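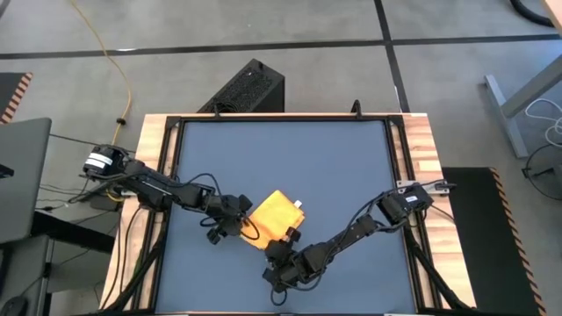 Page last changed: Monday, 16:20 (M. Costigan)

Cleltero project — teleoperation working meeting, April

Chair: Carleen Brunton
Minutes: Merle Costigan
Also present: operators from the Brostovham bench, two from the Mahuika software side
Apologies: none received

1. Minutes of the last meeting
Agreed, with one correction. Item 4 should read "left leader arm", not "left follower arm".

2. Cloth folding, state of the recordings
The target for the two-arm folding task is 500 demonstrations. We have 248 recorded, of which 244 passed the check. The four that failed had dropped joint readings from the right arm and will be deleted. The orange cloth is used for all of them so far. Carleen wants a second colour brought in before we go further, as she does not trust a policy trained on one cloth. Mahuika side agreed.

3. How operators finish a fold
Operators have been ending in different ways. Some open both grippers and lift straight up, some drag outwards along the surface and leave a crease. There was a long discussion. Decided:
Last fold is pressed with both grippers, then both open, then both lift before moving out.
The cloth may end up at an angle on the work surface. It does not need to be squared to the rails.
The tag is not tucked in by hand between runs. Leave it where it falls.
Recording stops when both arms are back at rest, and no sooner.

4. Delay on the right arm
Operators report that the right follower lags behind the hand. Mahuika measured some 54 milliseconds on the right, and less on the left. The cause is not known. The cable will be swapped first, then the port on the computer. Recording carries on in the meantime, but runs with a visible jerk are to be marked.

5. Hand guiding
Merle asked whether the first grasp could be taught by moving the arms directly by hand. Tried once on the old Coninar bench and the operator's hands were in most of the camera views. Carleen is against it for this task. Left open — to come back when the second cloth is in.

6. Cables
Cable loops at the grippers to be checked for snagging at the start of each session. Floor cables by the left base to be taped down.

7. Operator breaks
Twenty minutes on, ten off. Already the rule, not being kept.

Actions
Carleen: order second cloth, same size.
Merle: write up the end-of-fold rules and put them on the wiki.
Mahuika: swap the right arm cable and measure again.
Brostovham operators: delete the four failed runs, tape the floor cables.

Next meeting: same room, 10:00, date to be sent round by Merle.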